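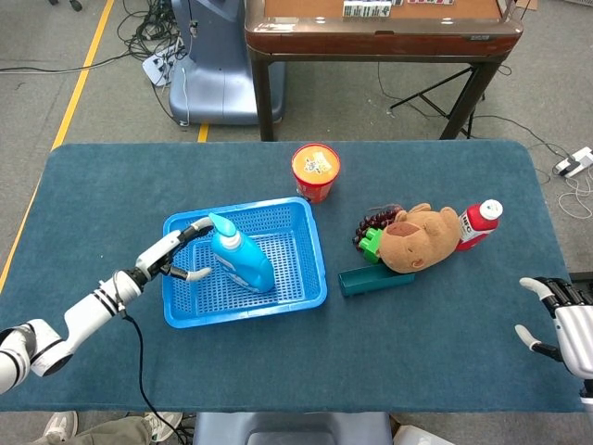 **Bench planning** is the part of robot purchasing that deals with everything a tabletop handling station needs in order to work: the arms and hands, the table and its covering, the objects to be handled, the power supply, the floor space, and the staff time to keep it all in use. The term is used mainly by laboratories, colleges and small firms that buy one or a few stations at a time. Larger industrial buyers treat the same work as part of cell design and usually pass it to an integrator.

A bench plan normally consists of a written statement of purpose, a floor drawing, a schedule of items with prices, and a running-cost estimate for the life of the equipment. It is prepared before quotations are requested and revised once they have been received.

## Background

Early tabletop stations were often bought as single machines out of a general equipment budget, and the remaining items were found locally. Tables came from stores, test objects came from staff kitchens, and power was drawn from whatever socket was nearest. Costs of this kind seldom appeared in any account, so later buyers had little to compare their own figures with.

The practice of planning the whole bench at once is associated in the Brudach area with Nokuthula Motaung, who managed equipment purchasing at the Sodthorpe Institute and set out a standard form for the purpose. The Sodthorpe form, as it became known, required each department to price the station as it would stand on its first working day. Departments were no longer allowed to submit the arm price alone. The form was later taken up by two neighbouring colleges and, with changes, by the supplier Clirkasel, which attached a shortened copy to its quotations.

## Contents of a bench plan

### Statement of purpose

The statement names the tasks the station will carry out in its first year. Typical entries are picking up household objects, placing items in trays and baskets, folding cloth, and handing objects from one arm to another. Tasks which need two arms are listed separately, as they affect almost every later part of the plan.

Reviewers at Sodthorpe returned more forms on account of this section than any other. The usual fault was a purpose wide enough to justify any machine on the market. A note issued with the form asked applicants to describe "one afternoon's work, start to finish" and to leave future ambitions to a separate sheet.

### Arms and end effectors

Arms are compared on reach, payload, repeatability and the cost of repair. For light household objects, payload is rarely the deciding point. Reach matters more, and should be measured from the mounting position to the far edge of the table with the hand fitted.

End effectors are priced as separate items even when they are sold with the arm. Two-fingered grippers are cheaper to buy and to mend, and suit baskets, bottles and blocks. Hands with several jointed fingers can hold a wider range of shapes, but they contain more parts that wear and generally take longer to return from service. Some plans provide for one type at the start and set aside money for the other. Fingertips and pads are treated as consumables.

### Table and surface

The table should be rigid, of a height that suits both the arms and the people who reset the objects, and narrow enough for the arms to reach all of the surface. A cloth or felt-like covering is commonly specified. It reduces glare, softens contact when a finger meets the surface, and keeps round objects from rolling far. Plans normally include at least one spare covering of the same colour and maker, as a change of shade part-way through a project can affect camera-based methods.

Sodthorpe's own form asks for a table 700 mm deep. This figure was chosen to match the reach of the arms then in use there and has no wider standing, although it has been copied into several later documents without that explanation.

### Object sets

The object set is the cheapest major heading and the one most often left out. It usually mixes rigid and soft items: cups with lids, bottles, plush toys, building blocks, imitation fruit, open trays and perforated baskets. Toy versions are widely used in place of real food and cleaning products, which may leak or spoil.

Sibusiso Mabuza, who kept the object store at Sodthorpe, recommended buying each item in sets of 3: one for use, one for replacement and one to be kept unopened for reference. His register ran to 227 items when it was handed over to his successor. The recommendation is generally followed for printed packaging, where makers change their labels without notice. It is less common for plain blocks and trays.

Objects should be listed with the supplier's code, the colour and the measured weight. Wording such as "assorted toys" is accepted by most finance offices but makes later replacement difficult.

### Power, cables and floor space

Cabling is a frequent source of unplanned cost. A station may need supplies for each arm, each hand, the controlling computer, cameras and any mobile base, and these are often met at first with power strips laid on the floor. A bench plan is expected to show where each strip will lie and how its cables reach the table. Floor boxes, cable covers and overhead drops are the main permanent options, in rising order of price in most buildings.

The arm's own cable also needs slack for its full range of movement. Where it hangs over the table front, the plan should state how it is held clear of the operator's feet and of the objects on the table.

Floor space is drawn to include the reach of the arms beyond the table edge, the operator's standing and seated positions, and a clear route for moving equipment in and out. Coloured floor tape is the customary way of marking these limits in shared rooms. Where several benches stand in one room, neighbouring work should be shown on the same drawing, including tables used for other tasks and any tripods or stands placed between them.

## Budgeting

### Purchase costs

Suppliers quote for equipment in different ways, and totals can be compared only after they have been set out under the same headings. Items to check include:

- whether the hand, its adaptor and its cable are part of the arm price
- licence fees for control software, and the date on which they begin
- delivery, lifting and removal of packing
- training days on site
- import duty and the exchange rate used

Charmaine Rampersad, a finance officer who reviewed the Brudach colleges' joint purchase, found that the lowest arm price had come from the supplier with the highest overall total. Adaptors and software accounted for most of the difference. Her review is often cited in support of the rule that no quotation should be ranked until it has been rewritten in the buyer's own format.

### Running costs

Running costs cover service visits, fingertip pads, replacement cables, coverings, objects and electricity. Staff time is entered here too. On stations where people guide the arms or reset the table between attempts, wages will commonly exceed all other running costs taken together.

Service intervals are stated by makers in operating hours. Clirkasel's standard contract provided for a visit every 1,000 hours, counted from the controller's log. Buyers who run long shifts are advised to convert such figures into calendar months before signing, as a contract that looks annual may fall due far more often.

### Contingency

There is no agreed figure for contingency. Practice varies from a fixed sum held by the department to a percentage of the purchase price, and some funders do not allow it as a separate heading. Where it is refused, planners generally increase the number of spare parts in the schedule - a lawful but less flexible arrangement, as spares cannot be turned back into money.

## Timing

The order of purchase affects cost. Tables, power and floor marking are best finished before the arms arrive, so that the warranty period is not used up while the room is being prepared. Thulani Du Plessis, who supervised installation at Sodthorpe, asked for written confirmation that the sockets were live before he would release a delivery date. Object sets can be bought at any stage and are useful early on for checking table layout by hand.

Budgets that close at the end of a financial year place pressure on this order. Orders raised in January are particularly likely to bring equipment to a site that is not ready for it. Some suppliers will hold goods in store for a fee, with the warranty starting on release.

## Criticism

Full bench planning has been criticised as slow. Tyson Bergeron, a workshop head at one of the Brudach colleges, argued that a small team learns what it needs only by using a machine, and that detailed object and floor schedules written in advance are mostly discarded. He favoured hiring a single arm for a short period and writing the plan afterwards.

Supporters of the Sodthorpe form accepted part of this argument. The revised edition allows a hire period to be entered as the first stage of a purchase, provided that its cost is shown in the total. It also dropped the Boersma table, a points system for scoring rival bids, which users had found hard to apply to stations with more than one kind of hand.

## See also

- Equipment leasing
- Life-cycle costing
- Robot end effector
- Workplace layout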